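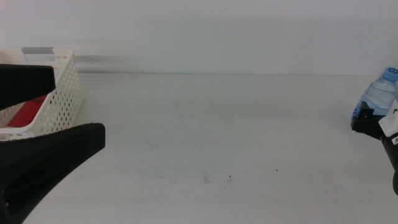
So I finally did it. After two years of saying "I'm growing out my bangs" and then attacking them with nail scissors every time I got bored, I've made it all the way to chin length, and I have opinions!

If you've been reading this blog for a while you'll remember the great fringe disaster (the one where I cut them dry, on one side, before a wedding). That post still gets more comments than anything else I've written. A lot of you asked how the grow-out was going, and I kept putting off answering, mostly out of embarrassment. There was a stretch last winter when I wore a beanie indoors. To dinner. At a restaurant with cloth napkins.

Anyway, the grow-out. I'm going to go through it more or less in order, with the products I liked and the ones I'm still mad about.

The first couple of months are easy, because you just look like a person with slightly long bangs, and slightly long bangs are kind of cute. You part them in the middle, you blow them out with a round brush, you tell everyone they're curtain bangs. I got so many compliments at this point that I almost stopped. Don't stop! It's a trap, and three weeks later they're in your eyes and you can't read a menu.

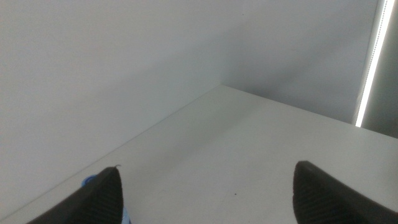 HAIR > THE AWKWARD STAGE

Then comes the part where they hit the tip of your nose. Too long to be bangs, too short to go behind your ears, and heavy enough that they swing forward every time you look down. I chop a lot of vegetables, so I look down a lot.

What got me through was twisting. You take the front section on one side, split it in two, and twist it back along the hairline, picking up a little more hair as you go, the way you would with a French braid but lazier. Pin it behind the ear with the pin pointing toward your face, then flip it so it locks. I must have watched that flip on video thirty times before my hands got it. Now I can do it at a red light (I don't recommend doing it at a red light).

For pins I used the matte ones from Sorndale, which come 51 to a tin. Why 51? No idea. They grip much better than the shiny drugstore kind, and if your hair is as slippery as mine you should still hit it with a bit of dry texture spray first. I like the Warkel one in the short can. It smells like a hotel lobby in a good way, and it brushes out without leaving that gritty feeling at the roots.

What I'm still mad about is the Drevach smoothing paste. I wanted to love it so badly. The jar is gorgeous and it looks great on the shelf, but on fine hair it just sits there like butter on cold toast. By lunchtime my front pieces were stuck together in two little ropes. I tried using less, I tried it on damp hair, I tried it on the ends only. Ropes, every time. My thick-haired friends swear by it, so maybe it's just not made for me, but ugh.

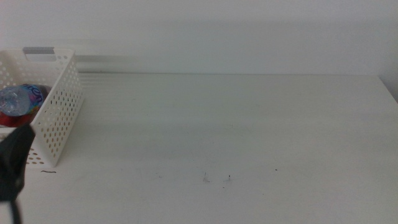 Do you need trims while you're growing bangs out?
Get the back and sides trimmed when they start looking ragged, and ask your stylist to leave the front alone apart from softening the corners. That keeps the overall shape catching up with itself, and you won't lose the length you've been waiting on.

I learned that one the slow way. For most of the first year I avoided the salon altogether, thinking every snip was a setback, and what I ended up with was basically a mullet. A shy one, but a mullet. When I went into Ghorbani (the little place with the green door, parking is terrible, go on a Friday morning) they took the back up and left the front completely alone, and suddenly it was a haircut again. I walked out feeling like I'd grown three inches of bangs in forty minutes.

They also talked me into a side part, which I haven't worn since middle school. I was very against it. I've now had it for 4 months and can't imagine going back. If your bangs have a cowlick, try drying them flat in both directions first, left then right then left again, before you let them settle on a side. It takes the fight out of them.

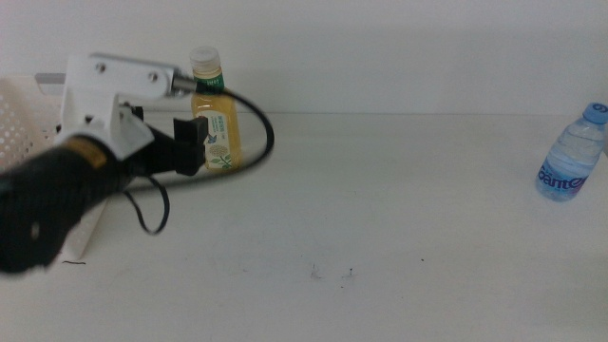

What I'm doing with it now

Mostly very little! Chin length in front means it all tucks, and tucking feels like such a luxury that I do it all day long. For going out I've been making one deep wave on the heavy side with a big-barrel iron, clipping it while it cools, and then brushing it until it's soft. A tiny bit of oil on the ends. Lipstick. Done.

On humid days I still go back to the twist, and I've started leaving a few face-framing pieces out on purpose, which is funny after all that time trying to keep them in. The Sorndale pins have held up fine, by the way, although I've lost so many of them that I'm on my second tin. I find them in coat pockets and in the bottom of the shower.

I've already been asked if I'd ever cut bangs again, and I'd love to give you a firm no. I did see a really good wispy set on a woman at the bakery last week, though, and I stood there looking at them for so long that I missed my turn in line. The nail scissors now live in a drawer downstairs, behind the batteries.

Next post is going to be about scalp scrubs, so if you have a favorite (or one you hated), leave it in the comments and I'll try to get hold of it before then.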